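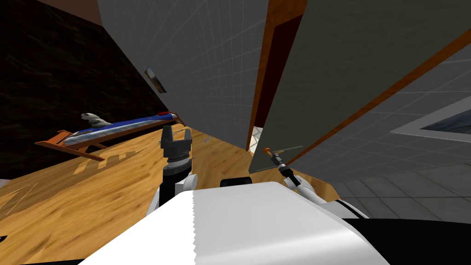
Hamish Rewi reckons I have been unfair to pre-finished timber flooring, and that I should try a decent kit in a room I have to live with before writing off the lot. Fair enough. I bought one. The Kusto click-together board kit cost me $1,395 for a small workroom, delivery extra, and it has been down since May. I still have doubts, though fewer than I had.

First, what you get. Boards, a roll of underlay, a bag of spacers, a tapping block and a folded sheet of instructions that seems to have been written for a different product. The sheet calls the short edge the "head" on one side and the "butt" on the other, and the drawings don't label either. I worked it out by ruining a board.

The colour is fine. It's warmer than the sample chip they post you, so if you are trying to match existing trim, ask for a full board first. They will grumble, then send one.

The locking edge is where the marketing gets carried away. "No tools needed" is on the carton in large letters. You need a saw, a square, a pull bar (not supplied, $29) and knees in better condition than mine. The long edges do click together nicely. The short ends need persuading, and if you persuade them too hard the finish chips at the corner and you'll see it every time you walk in with a cup of tea.

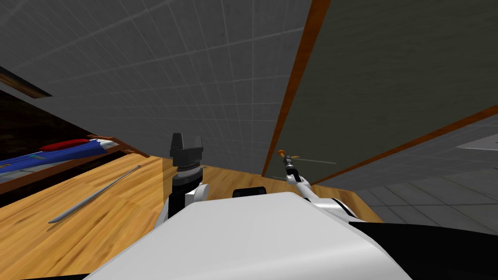

My short ends went together without a mark, wrote a reader called Dakus when I grumbled about this in an earlier post, and the trick is to leave the cartons open in the room for a few days. I had left mine sealed, as the sheet told me to. So take your pick between the sheet and Dakus. I'd go with Dakus.

Underlay next. It's thin foam and it does very little for noise. A dropped screwdriver sounds like a dropped screwdriver. I priced the Skelline cork as a replacement and it would have taken the total to $2,037, at which point you should be getting quotes for solid boards and a tradesman to lay them.

Cutting around the doorway took me an entire afternoon. The kit has no template, and the trim strip supplied for doorways is a slightly different shade from the boards. You can buy a matching strip separately. I wonder why. 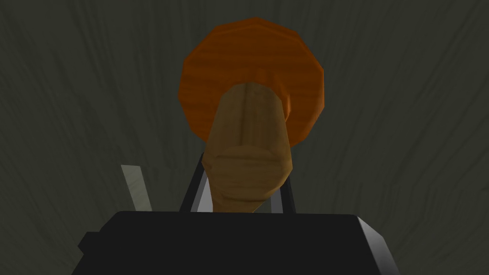 Has anyone asked them about the warranty, because I did and got three different answers? That was a comment left under my first impressions, and it sent me back to the paperwork. The cover is for "residential wear", which excludes scratches, dents, fading, moisture and anything caused by furniture. I am not sure what is left. Ghosts, maybe.

To be fair to Kusto, the surface has held up better than I expected. I dragged a loaded bookcase across it and got one faint line that mostly disappears at night. A wet mop leaves streaks and a damp one doesn't. Grit from the driveway hasn't done any harm so far, but a few months proves nothing, and I'll believe the "lifetime finish" when I've had a bit more of the lifetime.

I also had a look at the Nasrallah kit, which goes for $58 less over the same area. The boards are narrower and the joint feels looser in the hand. I only handled a sample, so make of that what you like.

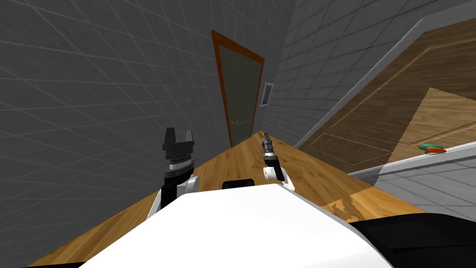
Timber work surface and tiled walls.

Would I buy it again? For a workroom or spare room, probably, if it was on sale and I already owned the pull bar. For a kitchen or anywhere near a laundry tub, no. The joints aren't sealed, and the helpline's advice to "wipe spills promptly" assumes you're standing there when the hose lets go.

Order an extra carton whatever you do. I had half a board left at the end, and the colour of the next batch in the shop was already different.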